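Isby Round Bedside Bin, white

Home > Bedroom > Bins and baskets > Isby

Product no. 188
Sold by Etelar
In stock, leaves our store in Stultormont within 2 working days

The Isby is a round, open bin for the bedroom. It is made for the small rubbish which comes in a day and an evening: tissues, wrappers, the carton from a new cream, the paper bag from the bakery. It has no lid and no pedal. You drop the thing in and it is done.

We have sold the Isby since a long time and it is still the bin which we put in our own bedrooms. Customers ask us often why they should buy a separate bin for this room when there is already one in the kitchen. Our answer is that the kitchen is too far away at eleven in the evening. Without a bin near the bed, the wrappers stay on the blanket or on the bedside table until the weekend.
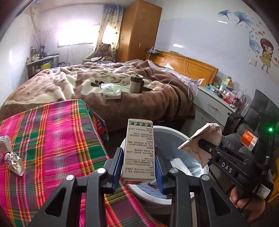
The rim is thick and goes all the way round, so you can take hold of the bin from any side when you want to move it. It is also comfortable for the hand, with no sharp edge. If you use a bag, pull the top of the bag over the rim and fold it down to the outside. Please do not use a bag which is too small, as it will slide into the bin after the first heavier thing.

Where to put it

Most people place the Isby at the side or at the foot of the bed, close enough to reach while sitting. Leave a little space between the bin and the bedding. A long quilt or blanket can hang into the opening, and then you find tissues in the bed when you shake it. If your room is narrow, try the corner at the foot end first.

The bin stands well on a hard floor. On a thick carpet it stands also, but we recommend to press it down lightly and see if it is even.

What goes in

Paper tissues, cotton pads, food packets, sweet papers, labels from new clothes. Tall cartons go in too, but they take much room if you leave them standing, so it is better to open both ends and press them flat. The same is true for paper bags. Wet wipes should go in the bin and never in the toilet.

Please do not put in:
hot ash or cigarette ends
batteries
broken glass without wrapping
liquids (empty your cup in the sink first)

If you separate your rubbish at home, you can of course use two bins next to each other, one for paper and cardboard and one for the rest. Customers who order 2 pieces pay the delivery only one time.
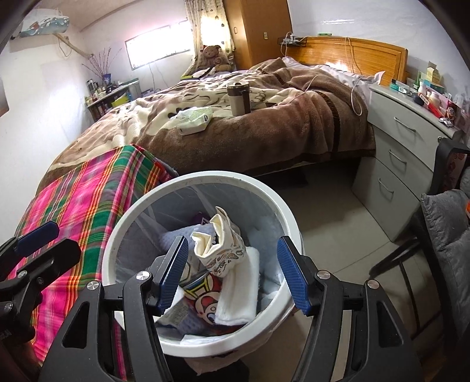 The Isby in daily use beside a double bed, with liner.

When to empty

We suggest to empty the bin when the contents come up to the rim. Do not push the rubbish down with the hand, there can be something sharp in it. In a room for one person this is usually once in the week. In a family bedroom, or when somebody has a cold, it will be more often.

Cleaning

Wipe the inside and the outside with a soft cloth and warm water with a little washing-up liquid. Let it dry fully before you put in a new bag. For marks which stay, leave a wet cloth on the place for ten minutes and wipe again. Please do not use a scouring sponge, it makes the surface dull. The bin is not for the dishwasher.

Liners

Amano liners fit the Isby and are sold in rolls of 50. They are thin, and for dry bedroom rubbish this is enough. Ordinary small bags from the supermarket can be used as well, if the opening of the bag is wide enough to go over the rim.

Price and ordering

The Isby costs the same in all our shops and on this page. Delivery to your door is calculated in the basket. Collection in Stultormont is free, please bring your order number. The shop is open until six in the evening.

You can return an unused bin in its packing. If the rim is damaged when it arrives, write to us and send one photo, and we will send a new bin. You do not have to send the damaged one back.

Customer ratings: 1,725

Questions we receive often

Is there a lid for it?
No. We tried a lid in an earlier version and most customers took it off and kept it in a cupboard.

Can I use it in the bathroom?
Yes, but not inside the shower area.

Will there be other colours?
A grey one is planned for October.

Does it come with liners?
No, the liners are ordered separately.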